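Wanted: a hands-on robot technician for our one and only restroom-cleaning robot
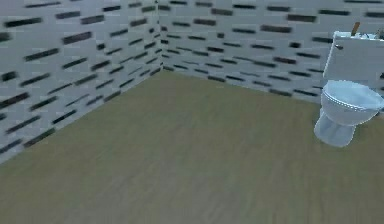 The simulated bathroom, corner and toilet side.

Hi, I'm Haf Owen, and I look after one cleaning robot at Takinance. One robot, one arm, one docking station, and more small jobs than I can fit into a week, so I'm hiring!

Every change we make gets tried in simulation before it goes near the real machine. You'd be in that bathroom a lot. If the arm's reach is off by a little, I want us to find out next to a rendered toilet and not a real one (they're expensive, and so are our grippers).

The rest of the job is on the bench and on the floor. You'd re-zero the arm joints, swap the wrist seals, clean the camera covers, check the cable loom where it rubs behind the shoulder, and keep the service log up to date. The drive wheels get a proper strip-down every 1000 hours. Yaw Quartey wrote the procedure and he'll do the first one with you. Nayeli Magaña runs the simulation side, so you'd be bugging her whenever the model and the robot disagree about where the arm is.

You should be happy with a torque wrench and a multimeter, and able to read a wiring diagram. A bit of Python helps, but I learned mine here and you could too. No degree needed. You do have to be OK kneeling on tile.

It's 30 hours a week, starting in September, in our Traltport workshop. Friday mornings are for maintenance, so please keep those free.

Send me a resume and a few lines about something you've fixed, robot or otherwise. Zoia Zakharchenko in the office can answer questions about pay and parking, ext. 909.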